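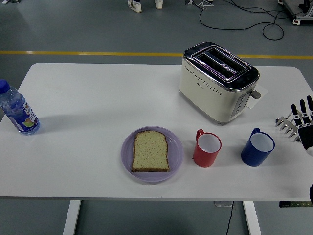 Fig. 2. Breakfast things on a white table, with a lavender plate near the front.

Section 4: Your first crop

Wavstead Stacking Sprouter – Owner's Guide
Text revised 8/22/24 by Orestis Kouris

You've washed the trays and checked the parts list in Section 3, so now comes the good part! Sprouts are the quickest thing you can grow at home, and a tray of cress or lentils makes a lovely breakfast with eggs, on toast or stirred into soft cheese. Most people see the first little tails the morning after they soak their seeds. We still get excited about it, and we've been doing this for years.

Choosing your seeds

Buy seeds sold for sprouting. Garden seeds are often treated to stop them rotting in the ground, and you must not eat sprouts grown from them. For a first try we suggest green lentils or mung beans, which forgive nearly anything. Alfalfa and radish are delicious but want a bit more care with rinsing, so save those for your second or third go.

4.1 Soaking

1. Measure two level tablespoons of seeds for each tray you want to fill. It looks like far too little. They swell up enormously, so please trust us on this one.
2. Tip the seeds into a sieve and rinse them under the cold tap. Pick out any broken ones, stones or bits of stalk.
3. Put the seeds in a bowl and cover them with plenty of cool water.
4. Leave them overnight. Small seeds such as alfalfa need only half that time, and cress should not be soaked at all (see 4.4).
5. Drain well.

Note: The soaking water is full of good things and your houseplants will enjoy it. Let it reach room temperature before you pour it on.

4.2 Filling the trays

1. Set the drip base on a level surface, away from the cooker and out of direct sun. The base is 164 mm across, so it fits on most windowsills, but a shady shelf is a better home for it in summer.
2. Spread the drained seeds over the first tray in a single layer. Use the back of a spoon – fingers work too, if they're clean.
3. Place the tray on the base and turn it until the notch clicks.
4. Add the other trays in the same way, giving each one a quarter turn so that the drain holes don't line up.
5. Put the lid on with the vent open.

Caution: Do not stack more than four trays. A taller stack can tip when the top tray is full of water.

4.3 Rinsing

This is the only daily job, and it takes less time than boiling a kettle.

1. Take off the lid and pour cool, fresh water into the top tray up to the line.
2. Wait while it trickles down through the stack. You'll hear it stop.
3. Lift the whole stack off the base and empty the base into the sink. It holds 885 ml, and it must be emptied after every rinse.
4. Put everything back and close up, leaving the vent open.

Rinse morning and evening. In hot weather add another rinse at midday. In December, when kitchens can be chilly at night, the crop will simply take longer, and there's no need to change anything.

Caution: Never use hot water in the trays. It will cook the seeds and may warp the plastic.

Note: If water sits in a tray and won't drain, a seed is probably stuck in one of the holes. Tap the tray gently or push the seed back up with a cocktail stick.

4.4 Cress, mustard and rocket

These seeds go sticky when wet, so they don't drain well in a bare tray. Line the tray with the cotton mat (sold separately as the Jasidstead mat), wet it through, and scatter the dry seeds on top. Mist them with a spray bottle in place of the normal rinse. The smell when they come up is wonderful – sharp and green and peppery.

4.5 Harvesting

1. Taste a sprout each day. When you like it, it's ready!
2. Rinse for the last time and leave the tray to drain thoroughly.
3. Pat the sprouts dry on a clean tea towel and keep them in a lidded box in the fridge.
4. Wash the tray in warm soapy water before starting the next batch.

Caution: Fine white fuzz on the roots of radish sprouts is normal and disappears when you rinse them. Grey or black patches, slime or a sour smell are not normal. Throw the batch away and clean all the parts as shown in Section 6. Anyone who is pregnant, elderly, very young or unwell should eat sprouts only when cooked right through.

For growing several kinds at once, turn to Section 5.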